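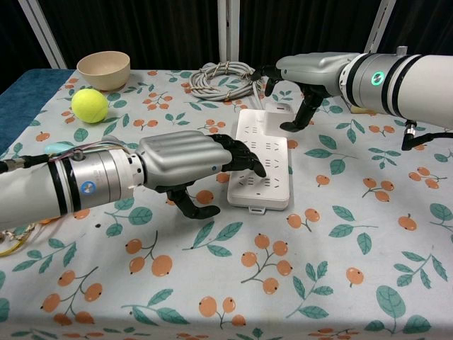

Most shops that run two-armed robots on household tasks have a rule about people. Stay behind the line, keep a hand near the stop button, don't reach in while the light is on. Very few have a rule about the objects on the table. I think that is a mistake, and the power strip is the best case I know for fixing it.

A power strip looks harmless. It is light and cheap, and plugging something into it is a good test of fine finger control, so everyone wants it in their task list. It is also made to carry enough current to kill a person, and a robot finger will go wherever the program sends it, including into a socket.

At Workon, where I spent two years writing test procedures, our list had 302 household objects on it. Each one had a weight and a size. There was no column for what the object should be connected to while the robot handled it. Tudor Bogdan asked for one in February and was told that operators already knew. Some did. The night shift had been trained from a different sheet.

My proposal is short. Any electrical item used for practice should be dead, and it should be dead in a way a stranger can check. Cut the plug off, or keep both ends of the cord on the table where the operator can see them. A switch in the off position does not count, because a hand working on the strip can press it. Write the check on the run sheet and have the operator initial it before the arms move.

The usual objection is time. Emilian Pîrvu, who ran the floor at Galang, put it to me this way: with 1,000 runs to get through, every extra line on the sheet costs him a day somewhere. I believe him. I would still spend the day.

A better objection is that the robot will someday have to work with live outlets, so it should learn on them. Fine, but that is a separate test with separate rules, including insulated fingertips and a ground fault breaker on the circuit. It should not happen by accident in the middle of ordinary practice.

Lendside added a similar line to its sheet last year. It takes up one row, between the battery level and the operator's name.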